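# The Great Sweatshirt Reckoning

Every May I promise myself the winter things will be washed, folded and put away before the first hot weekend. It is June 1, 2026, a Monday, and I have reached the sweatshirts. The coats went to the attic on time, so I would like some credit for the coats.

I had plans for a grand before-and-after series covering the whole closet, in the manner of those people who own matching hangers. What I have is one cream-colored sweatshirt on a yellow wooden tabletop, and a fair amount to say about it.

## The cream one

Cream is a color you buy in a store with good lighting and regret the first time you eat soup. I bought mine anyway, on a trip to Bokham when I had packed for the weather I wanted. It has been my cold-morning sweatshirt ever since, which in our house runs from October to whenever Fitzgerald Iwasaki agrees to stop complaining about the heating bill. (Fitzgerald and I share the house, the bill and, he believes, the sweatshirt.)

The trouble with anything thick and fleecy is that it won't lie down. A T-shirt knows when it's beaten. A sweatshirt gets dropped on the table and stays in whatever heap it landed in, one sleeve thrown back over itself like somebody who has been asked to get up for school.

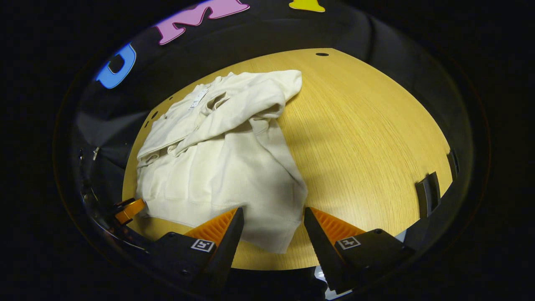
I've been told there is a correct way to go about it. My aunt in Wadar learned hers working in a department store and can do a whole stack while talking on the phone. Her method, as far as I have been able to copy it:

Start with the garment face down and the hem pulled straight. She is strict about the hem. A ribbed waistband likes to creep up and bunch, and if you let it, the whole fold comes out looking like a loaf.

Smooth the body outward from the middle with flat hands. I use my forearms, which she considers barbaric.

Bring one side in to the center, then lay that sleeve straight down along the fold. Do the other side. The cuffs should stop short of the hem, and if they don't, double them back.

Fold up from the bottom in thirds, turn it over, and admire it. She doesn't admire hers, having 2457 of them behind her by her own estimate, but I take a moment.

## Where they all go

The folded ones live in a lidded box on the top shelf, labeled WINTER in my handwriting and NOT WINTER in Fitzgerald's, from the year he used it for extension cords. It holds 10 sweatshirts if I fold them my aunt's way and considerably fewer if I fold them mine. We own 13. The extra ones go in a drawer with the beach towels, where they get found in August and briefly resented.

A few notes for anyone attempting the same thing:

- Wash first, even if it "was only worn once." You don't remember what you did in it.
- Check that the thick parts are dry before the lid goes on. Cuffs and waistband always take longest.
- Read the care label while you have it under your nose. I went two winters without reading mine.
- Leave one sweatshirt out. There will be a cold evening in June, and you'll want to be the person in the house who has one.

The cream one is the one I'm leaving out. Fitzgerald has already asked where it is.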